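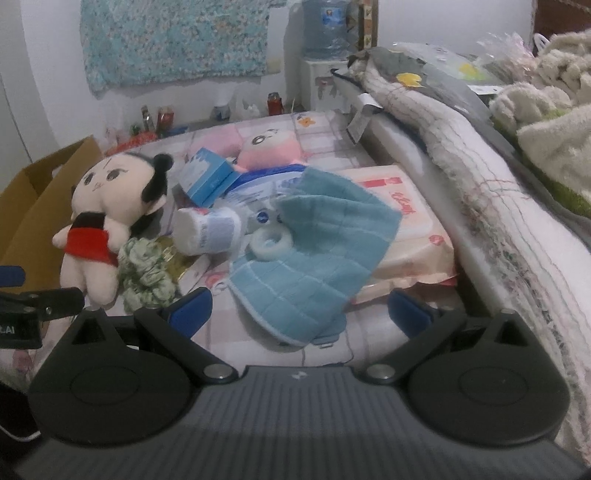 Photo: Morenike Nwosu

I changed the bed on the first of August and decided to stop buying sheets for a year. We had 124 pieces of linen in the hall cupboard, counting pillowcases, and most of them hadn't been used since we moved to the unit.

The old flannelette went first. It had pilled so badly that it felt like sand. I cut two of them into rags and gave the rest to Gudrun for the dogs. Fitted sheets were harder to sort because the labels had washed blank, so I wrote the size on the inside hem in laundry marker. Single, double, queen. I should have done it years ago.

Checked cotton has held up best for us. It doesn't show creases and it dries on the line in a morning, even in winter. The dearest set we own cost $609 and has already gone at the corners. I've mended it once and won't again.

I still haven't worked out what to do with the doonas. The op shop won't take them and the council tip charges by the bag. Isla reckons the animal shelter wants them, so I'll ring and ask. The cupboard door shuts now, anyway.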